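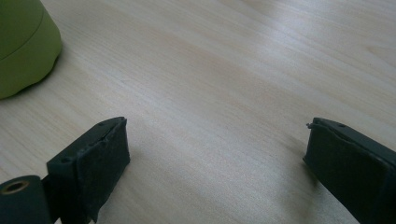

Ein Tisch für viele Jahre

Warum helles Holz in unsere Küchen zurückgekehrt ist, und was es von uns verlangt

Wer in den Siebzigern oder Achtzigern groß geworden ist, der hat vermutlich an einem Tisch gegessen, der unter einer Wachstuchdecke verschwand. Darunter lag Holz, das wusste man, aber gesehen hat man es nur zu Weihnachten oder wenn die Decke in der Waschküche hing und abgebürstet wurde. Bei uns zu Hause war sie orange mit braunen Kringeln, und als sie eines Tages endgültig brüchig geworden war und meine Mutter sie wegwarf, standen wir alle um den nackten Tisch herum und wunderten uns, wie hell er war. Jahrelang hatten wir auf Esche gegessen und keiner von uns Kindern hatte es gewusst!

An diesen Nachmittag habe ich oft gedacht, während ich für diesen Text durch Werkstätten, Möbelhäuser und ziemlich viele fremde Küchen gezogen bin. Helles Holz ist wieder da, und zwar nackt, ohne Decke und meistens auch ohne den dicken, glänzenden Lack, den man früher so gern darübergegossen hat. Esche, Ahorn, Birke, Buche, auch die hellen Sorten Eiche. Man möchte die Maserung sehen und mit der flachen Hand darüberfahren können, und man möchte morgens, wenn die Sonne schräg hereinkommt, mit der Kaffeetasse davorsitzen und eine Weile einfach den Linien nachschauen. Ich gestehe, dass ich das inzwischen fast jeden Tag tue.

In der Werkstatt

Die Tischlerei Emier liegt am Ende einer Straße, die auf meiner Karte gar nicht mehr eingezeichnet war, hinter einem Getränkemarkt und einer Reihe Garagen. Man riecht sie, bevor man sie sieht. Im Hof liegen die Bohlen unter einem Blechdach und trocknen, manche schon so lange, dass die Kreidezeichen darauf kaum noch zu lesen sind. Zehn Leute arbeiten hier, und 17 Tische waren bestellt, als ich im März zu Besuch kam. Wer jetzt unterschreibt, bekommt seinen im September. Das schreckt erstaunlich wenige ab. Man gewöhnt sich an die Vorstellung, dass ein Möbelstück unterwegs ist, so wie man sich auf Besuch freut.

Gesprochen wurde an diesem Vormittag vor allem über das Zusammenstellen der Bretter. Das hatte ich mir nie klargemacht: Eine Tischplatte wird, bevor der Leim kommt, regelrecht komponiert. Da werden die Bretter auf Böcken ausgelegt, gedreht, vertauscht, wieder gedreht, man geht drei Schritte zurück und kneift die Augen zusammen. Die Maserung soll ruhig laufen, ein rötlicher Streifen darf sein, aber bitte nicht genau neben dem nächsten, und ein Ast, der auf der einen Seite stört, kann auf der anderen geradezu hübsch sein. Manchmal dauert das einen halben Tag. Dann wird verleimt, gehobelt und geschliffen, erst grob, dann fein, dann noch einmal mit angefeuchteter Oberfläche, damit sich die Fasern aufstellen und beim letzten Schliff verschwinden.

Und dann kommt die große Frage, an der sich in dieser Branche ganze Freundschaften entscheiden: Öl, Seife, Wachs oder Lack?

Die Sache mit dem Öl

Bei Emier wird geölt, und zwar mit Überzeugung. Öl zieht ein, das Holz bleibt griffig und matt, und wenn nach Jahren eine Stelle stumpf geworden ist, schleift man eben diese eine Stelle an und ölt sie nach. Der Nachteil ist schnell erzählt: Gerade helle Hölzer werden mit normalem Leinöl gelber, als es manchem lieb ist. Deshalb gibt es Öle mit einem kleinen Anteil weißer Pigmente, die den Ton kühler halten. Die Firma Lolline, die ihre Mischungen in einem früheren Molkereigebäude anrührt, verkauft fast nur noch solche. Ich habe beide Sorten auf zwei Brettchen Esche ausprobiert und sie eine Weile auf die Fensterbank gelegt. Das pigmentierte gefiel mir am Anfang besser. Inzwischen mag ich das andere lieber, es hat so etwas Honigartiges bekommen, aber das ist wirklich reine Geschmackssache.

In Skandinavien schwört man traditionell auf Seife. Eine Handvoll Seifenflocken in warmem Wasser aufgelöst, mit dem Schwamm aufgetragen, kurz stehen lassen, abnehmen, trocknen lassen – und das Holz behält seine Blässe. Man muss es allerdings regelmäßig wiederholen, am Anfang sogar wöchentlich, und Rotwein verzeiht eine geseifte Platte nur, wenn man sofort aufspringt. Für Haushalte, in denen beim Essen gern lange geredet wird, ist das vielleicht nicht das Richtige.

Bleibt der Lack, über den in den Werkstätten ein wenig die Nase gerümpft wird. Ich möchte ihn trotzdem verteidigen. Die matten Lacke von heute haben mit der Speckschwarte von damals nichts mehr gemein, und wer kleine Kinder hat, die mit Wasserfarben, Kleber und Kakao zugleich hantieren, der wird sie segnen. Repariert wird dann freilich die ganze Platte oder gar nichts.

Was ein Tisch kosten darf

Ein Esstisch aus Esche, für sechs Personen, kostet im Möbelhaus Soriano 1.059 Euro. Die kleinere Ausführung für zwei, die sich gut unter ein Küchenfenster schieben lässt, steht dort für 345 Euro. Für ein Einzelstück aus der Werkstatt legt man ein Mehrfaches hin, und ich finde, man muss das niemandem schönreden. Es ist viel Geld. Eine dritte Möglichkeit wird gern vergessen, nämlich der alte Tisch, den man schon hat oder geerbt hat oder den die Nachbarn gerade in den Keller tragen wollen. Unter dunkler Beize und vergilbtem Lack steckt oft ein helles, gesundes Holz, und mit einem geliehenen Schleifgerät und einem langen Wochenende ist viel zu erreichen. Vorher sollte man nur nachsehen, ob die Platte massiv oder furniert ist. An der Kante erkennt man es: Läuft die Maserung der Oberseite dort weiter, und zeigt sich an der Stirnseite echtes Hirnholz, kann man beherzt schleifen. Bei Furnier ist man schneller durch, als man »oh« sagen kann. (Ich spreche aus Erfahrung, das gute Stück steht jetzt auf dem Balkon und trägt Tomaten.)

In Brindora, dem offenen Werkhaus unten am Kanal, kann man sich Maschinen und einen Platz an der Hobelbank für einen Tag mieten. Dort habe ich im vergangenen Winter unseren alten Familientisch abgeschliffen, eben jenen, der unter den orangefarbenen Kringeln gelegen hatte. Es staubte fürchterlich. An einer Stelle kam ein Brandfleck zum Vorschein, rund wie ein Topfboden, und wenn man mit dem Finger die Kante entlangfährt, spürt man noch die Kerben, in denen früher die Klammern der Decke saßen. Den Brandfleck habe ich drin gelassen.

Vom Umgang im Alltag

Ansonsten ist so eine Platte genügsamer, als viele fürchten. Ein feuchtes Tuch genügt, in Richtung der Maserung gewischt und danach trocken nachgerieben. Scheuermilch gehört ins Spülbecken, heiße Töpfe gehören auf einen Untersetzer. Wasserringe, die jeder früher oder später hat, verschwinden auf geöltem Holz oft mit ein wenig feinem Schleifvlies und einem Tropfen Öl. Und wer einen neuen Tisch ans Fenster stellt, der rücke in den ersten Monaten ab und zu Obstschale und Zeitungsstapel ein Stück weiter, sonst zeichnen sie sich ab, denn das Holz dunkelt im Licht nach.

Meine Mutter kommt übrigens immer noch jeden Sonntag zum Essen an diesen Tisch. Sie legt sich eine Serviette unter den Teller, eine zweite unter das Glas, und zum Geburtstag hat sie mir eine Tischdecke geschenkt.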